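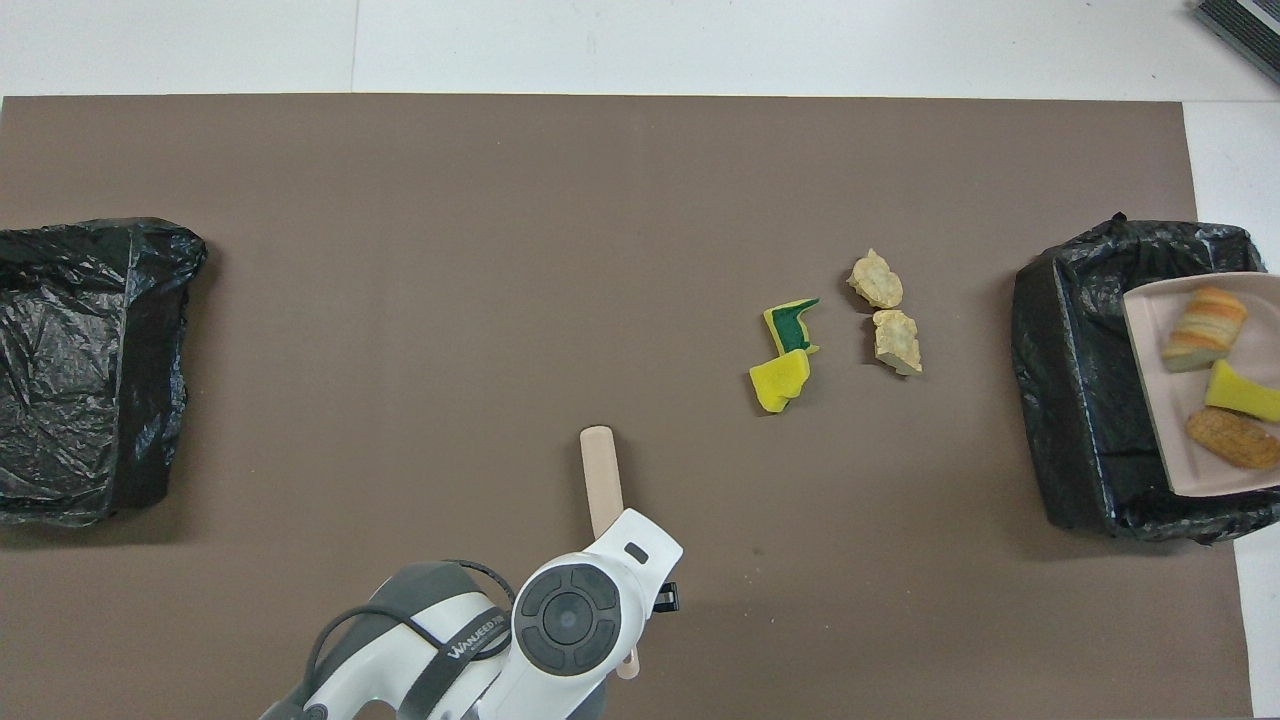
Vol. 40, No. 7

Rilach trash plan promises a lot, explains little

By Sofia Peixoto

The town of Rilach says it will cut household trash by 30 percent in two years. It has not said how it came up with that number, and the people asked to do the cutting would like to know.

Under the plan, released 30 September 2019, black bag pickup drops from every week to every other week. Homes that put out too many bags will pay an extra fee. The town has hired Clanditby, a private hauler, to run the program and to keep the records that show if it is working. That last part should raise an eyebrow or two. The company that gets paid for good results will also be the one reporting them.

"We trust our partners," said Graça Antunes, who heads the public works office. Asked if anyone outside the company would check the weights, she said the office was "looking at options."

The whole thing rests on a trial held in July on the Andrade side of town, where 261 homes took part. Clanditby says trash there fell by a third. But July is when a good share of those families go away, and the report does not compare the month with the July before it. Nor does it say what happened to the trash that was no longer at the curb. Tomás Figueiredo, whose street was in the trial, has a guess.

"My brother-in-law's dumpster," he said. "Half the block knew the code to the gate."

Noura Salameh runs a small bakery on Jelamon Road and lives upstairs. She sorts her food scraps already and says she would be glad to do more, if there were somewhere to take them. The plan mentions a compost drop-off site but gives no address and no opening date. A similar site was promised when the last hauling deal was signed. It never opened.

Then there is the cost. The town will spend $2000 on flyers and a phone line for questions. The fee for extra bags has not been set, although the budget already counts on money from it. Antunes said a figure would be ready "well before" the new pickup schedule starts – the start date has not been set either.

Residents can send written comments to the public works office. The plan does not say who will read them.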